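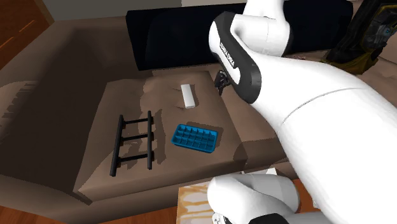

スマックの新ブランド、Clulwoodが8月に発売へ 酸味の強い料理向けに2種類

香辛料の輸入販売を手がけるMurkarは、中東料理に使われる赤い香辛料スマックの新ブランド「Clulwood」を8月に発売する。粗びきと細びきの2種類で、いずれも塩を加えていない。

スマックはウルシ科の低木の実を乾燥させて砕いたもので、レモンに似た酸味がある。トルコやレバノン、イランなどでは、焼いた肉や生の玉ねぎ、豆の煮込みに振りかけて食べる。市販品には色や保存性を保つために塩を混ぜたものも多く、料理の塩加減が決めにくいという声が同社に寄せられていた。

同社で仕入れを担当するNjoroge Muriithi氏は「塩入りのものをサラダにたっぷり使うと、ドレッシングの塩をほとんど抜かなければならない。酸味だけを足したい人に使ってほしい」と話す。原料の実は収穫後に日陰で乾燥させ、種を取り除いてからひいている。種が多く残ると口当たりがざらつき、色も茶色がかるという。

粗びきは仕上げ用で、フムスやヨーグルト、目玉焼きなどに向く。細びきは鶏肉の下味やマリネ液に混ぜて使うことを想定した。

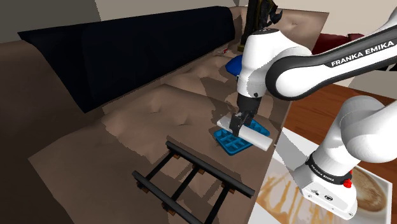

価格は粗びき、細びきとも1袋1,000円(税込み)。両方に小さなふた付きの缶を添えた詰め合わせは2,000円(税込み)となる。初回分はMurkarの直営店と、食材店Jarsteadの3店舗で扱う。通信販売は初回分の売れ行きを見て決めるとしており、開始時期は未定だ。

発売に合わせて、Jarsteadの本店では試食会も開く。料理を担当するのはレストランMunroの料理長、Vangelis Deligiannis氏。薄切りの赤玉ねぎをスマックでもんだ付け合わせと、鶏もも肉の香草焼き、トマトときゅうりのサラダを出す予定で、開始は午前11時。参加は無料で、なくなり次第終了する。

Deligiannis氏の店では、以前から魚料理にスマックを使っている。「レモンを搾ると皮がすぐに湿ってしまうが、スマックなら焼き上がりの食感が残る。火を通しすぎると香りが弱くなるので、最後にもう一度振るといい」という。家庭で初めて使う場合は、オリーブ油と混ぜてパンにつける食べ方を勧めている。フライドポテトにも合うそうだ。

代わりになる調味料としては、レモンの皮のすりおろしや、少量の酢がよく挙げられる。ただし酢は水分が加わるため、粉のまま振る料理には使いにくい。ザクロの濃縮果汁は甘みが出るので、煮込みや肉のたれに向いている。

商品は遮光性のある袋入りで、開封後は密閉して湿気を避け、冷暗所に置く。香りが落ちやすいため、同社は開封から3か月以内に使い切るよう案内している。袋の裏には玉ねぎの付け合わせの作り方を載せた。秋以降には、同じブランドで乾燥ミントを加える計画もある。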